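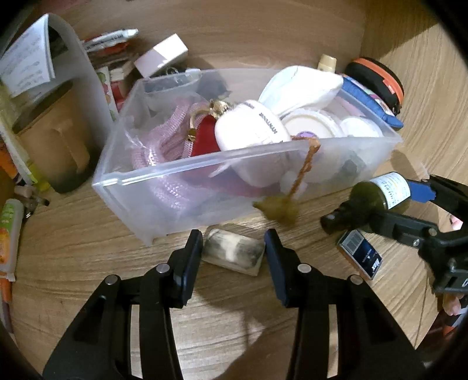

Ticket 266: lyric slides jumping ahead during the evening service
Status: open

Hi all, me again from the sound and slides desk at Grenmont Chapel. We've been running Flalov for our song words since December, and up to last month it behaved itself. Now, whenever we go from a hymn into the spoken prayers, it skips a slide and throws the next song's chorus up on the wall (we had the Advent response in the middle of the confession, which got a few giggles!).

What I've tried so far

1. Restarted the laptop and the projector. No change.

2. Swapped the clicker for the keyboard. Still skips, so I'm ruling the clicker out.

3. Rebuilt the service order from scratch with only 11 items in it. Ran fine twice, then jumped on the third go – always at the prayers. 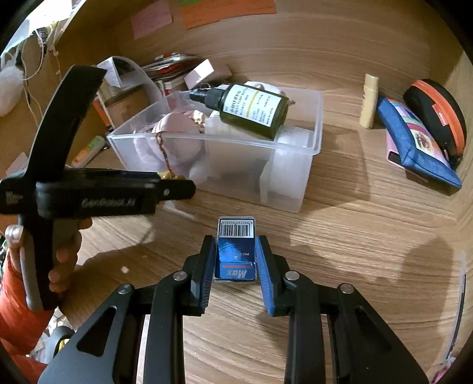
4. Turned off the background videos. This helped a bit, I think. It got through a whole rehearsal and then did it once at the blessing.

Update, 11 September 2020

Support at Flalov asked how big our song library is. It's roughly 3,000 songs, a lot of them doubles we inherited when we merged with Firport. They want me to export just the 20 we use most into a fresh library and test with that. I'll do it before the next evening service and post the log here.

Has anyone else seen this with the prayer template? We're on the Sutanto theme, if that matters.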